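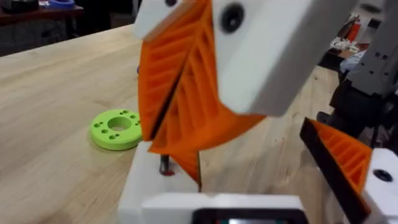

Two-arm cell faults on ring insert, only after a long run
posted by lesavgate_bench, October 24, 2025
We have a fault on our two-arm bench that I can't pin down. The job is putting a flat ring over a metal peg on a printed base. The gripper has orange ribbed fingers with a black strip on the gripping face, and the lime-green ring starts out on the table next to the white base. It runs fine for 41 cycles or so, then the right arm stops on the way down with a following error on joint 3. Power cycle, home, same thing 11 cycles later. Controller is a Jusus, firmware from June. I already swapped the fingers and tightened the mounts.

Robles_tech
Check the cable to joint 3 before you touch any settings. Ours had a connector that had backed out a little, and the fault only came up when the arm was low and stretched out - same as yours. Reseat it, tie it down, run it again.

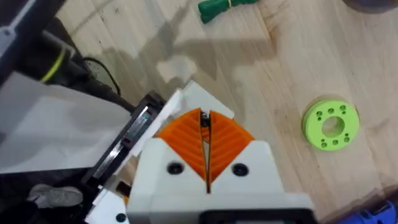
Is it safe to reseat the connector with the controller on?
Turn it off at the main switch and wait for the lights to go out. The e-stop alone leaves the logic supply live on that model.

niderby2
could be the speed. i just turned mine down and it stopped doing it

Robles_tech
Slowing down may hide it. If the connector is loose it will come back, and a joint that drops out while the other arm is moving can end in a collision. Look at the error log too. Code 51 is the encoder, and that points to the cable.

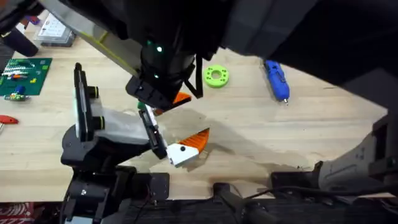 What should the second arm do when the first one faults?
Stop and hold position. Put both arms on the same stop circuit, then test it at low speed with no part in the grippers.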